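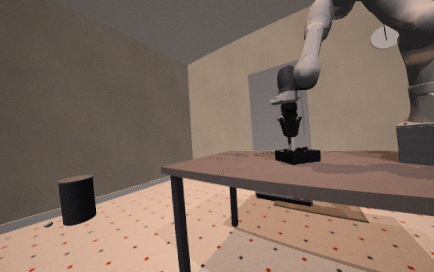
Does a gripper that does well in simulation also do well on the real bench?

Mostly it does when the ranking of grippers is all that is wanted, but the success rates themselves come out too high in simulation, and the gap differs from one gripper to the next.

Figure 4. The simulated cell with the gripper above the block on the tabletop. The arm is white, the gripper dark grey with tapering black fingers. The black cylinder stands on the floor by the left wall.

5. Comparison of the two grippers in simulation

5.1 Set-up

The simulated cell was built in Flulby, which we also used for the reach study in Section 4. It holds one arm, one table and the object to be picked up (Figure 4). The room around the table has walls, a patterned floor and a ceiling. Earlier versions of the cell had a plain grey background, and the depth estimates from the simulated camera were then cleaner than anything we had measured on the bench. The pattern on the floor brought the errors closer to the measured ones. It has no effect on contact or friction, and the trials that used known object poses gave the same results with and without it.

Two grippers were compared. The first is the Masamach two-finger gripper, whose fingers narrow towards the tips. The second is the Grabner parallel gripper, which has wider pads and a shorter stroke. Both were mounted on the same wrist flange, and the tool centre point was set again for each by touching off against a known corner of the table. The mass and inertia of each gripper were taken from our own weighing and swing tests. Cable mass was left out of both models. We return to this in Section 5.5.

The object in all trials reported in this section is the black block. It is low and wide, and has small raised bumps or notches along its top edge. The shape was chosen with the bumps in mind. A smooth block of the same size was tried first and both grippers picked it up so reliably that no difference could be seen. With the bumps present, a finger that comes down slightly too far to one side can land on the top edge and stop short of the side face. Whether that leads to a failed grasp depends on the finger width and on how the controller deals with the early contact, and these were the two things we wanted to look at.

The cylinder is used only in the reach study and was left in the cell between studies. It plays no part in the grasping trials.

5.2 Controllers

Each gripper was run with two controllers. The first is a position controller which follows a planned path to a point above the object, moves straight down to the grasp height, closes the fingers and lifts. If it meets contact on the way down it keeps going until the joint torque limit is reached, and the trial is then stopped and counted as a failure.

The second is Bundus, a compliant controller written in our group. It follows the same path down to the same starting height above the object. From there it lowers the tool slowly while keeping the vertical force under a set limit. If contact comes earlier than the planned height, the tool is raised slightly, moved sideways in the direction given by the wrist torque and lowered again. The sideways search is repeated up to four times before the trial is given up. The closing and lifting motions are the same in both controllers.

The gains of the compliant controller were tuned once, with the Masamach gripper, and then used unchanged with the Grabner gripper. This may put the Grabner gripper at a small disadvantage. We considered tuning the gains for each gripper separately, but the two sets would then have differed in ways that could not be told apart from differences between the grippers. A short check with gains tuned for the Grabner gripper is given at the end of Section 5.4.

5.3 Procedure

A trial began with the arm in its rest pose and the block lying on the table. The position and heading of the block were drawn at random from a region near the middle of the table, and the same list of block poses was used for every pairing of gripper and controller. The pose passed to the planner was the true pose plus an error drawn from the distribution measured on the bench in Section 3. Friction between finger and block was also varied from trial to trial, over the range we had found with clean and dusty pads.

A trial was counted as a success if the block was lifted clear of the table and was still between the fingers at the end of the hold. A block that turned in the fingers but was not dropped was counted as a success and marked separately. A block that was pushed over the table edge was counted as a failure even if contact with the fingers was never lost.

We ran 2000 trials in all, divided equally between the four pairings. The first few runs of each pairing were watched on screen by one of the authors to check that the collision shapes were behaving. One fault was found in this way: the collision shape of the Masamach fingers was blunter than the drawn shape, and the fingers stopped above the bumps without appearing to touch them. The shape was corrected and all trials were run again from the start. No results from before the correction are included here.

5.4 Results

Of the 2000 trials, 1341 ended in success. The compliant controller did better than the position controller with both grippers, and the Masamach gripper did better than the Grabner gripper with both controllers. The best pairing was the Masamach gripper with the compliant controller, and the worst was the Grabner gripper with the position controller. The order of the two middle pairings changed with the size of the pose error: for small errors the Grabner gripper with the compliant controller came third, and for larger errors it came second.

Most of the failures under position control were early contacts with the top edge of the block. With the Grabner gripper these happened over a wider band of sideways error, as would be expected from the wider pads. With the Masamach gripper the tips usually passed beside the bumps, and when they did land on one it was near the end of the descent.

Under compliant control early contact was still common but was usually put right by the first sideways search. The remaining failures were of a different kind. With the Masamach gripper the block tended to turn about the line between the fingertips during the lift, most often when the grasp was well away from the middle of the block. Many of these trials still counted as successes under the rule in Section 5.3, but a task that needs the block to be put down flat would have to treat them otherwise. The Grabner gripper hardly ever let the block turn. Its failures under compliant control were mostly cases where the search ran out of attempts, or where the pads pushed the block along the table while looking for the side face.

Low friction made all four pairings worse by a similar amount. We had expected the tapered fingers to suffer more, given their smaller contact area, but the contact model used in Flulby takes little account of area, and the result should be read with that in mind.

The check with gains tuned for the Grabner gripper gave a small improvement at large pose errors and none at small ones. The ranking of the pairings did not change.

5.5 Check on the bench

A further 300 trials were run on the real bench with a block made to the same drawing, again divided equally between the four pairings. Vinzenz Lanz ran the bench trials and placed the block by hand from a printed list of poses. The block was wiped before each change of gripper.

The ranking was the same as in simulation. All four success rates were lower, and the fall was largest for the Masamach gripper under position control. In several of these trials a fingertip bent outwards on contact with the bumps and did not return fully before closing. The fingers are rigid in the model, so this cannot occur there. The Grabner gripper lost less between simulation and bench, and its pads showed no visible bending.

The cable also had an effect that the model leaves out. When the wrist was turned far to one side the cable pulled on the gripper body, and the compliant controller read the pull as a sideways contact. It then began its search in the wrong direction. Tying the cable closer to the forearm removed most of the effect. Trials run before the cable was tied were repeated in full.

We take the simulation to be good enough for choosing between grippers on objects of this kind. It should not be used to predict success rates without a model of finger bending, which we have begun to add and which is described in Section 7.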